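Buy the Motors Last

Most people who start a robot project in our shared workshop start with the arm. They order motors, print brackets, and by April they have something on the bench that waves. Then they ask what it should do, and the project stalls.

I think the order is backward. Before anyone builds a gripper, they should spend a few weeks collecting a record of hands doing the job. I came to this the expensive way. My first arm cost me $845 in parts and never picked up anything softer than a block of pine.

Oriana Villalba and I are now building a second one, which we call Fovach. The goal is modest: it should take a bunch of flowers from a person and set it in a vase without crushing the stems. We have spent more than 44 hours on it so far, and most of that went into handling bouquets with a hand-held gripper that carries its own camera. The arm itself is still four tubes and a box of screws.

Lanying Ren, who has the next bench over, thinks this is a waste. Her view is that you learn more from a bad machine than from good notes, and that recordings made by people hide how clumsy the machine will be. She has a point about the clumsiness. A person shifts their grip without thinking, and our motors won't.

Still, the recordings have already changed the design. We had planned on five fingers and dropped to two. We had planned to grab the bunch from above - a bad idea, given what sits on top of a bouquet. A person goes for the stems, close under the blossoms, and the arm should too.

The cost of working this way is that you have nothing to show at open evenings. Visitors want to see something move. I can live with that. The tubes will keep, and changing a plan is a lot cheaper than changing a machined part. 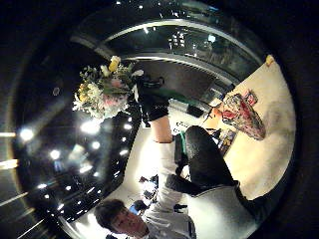

A bouquet with a yellow rose, held by the stems just below the blossoms, from the gripper camera.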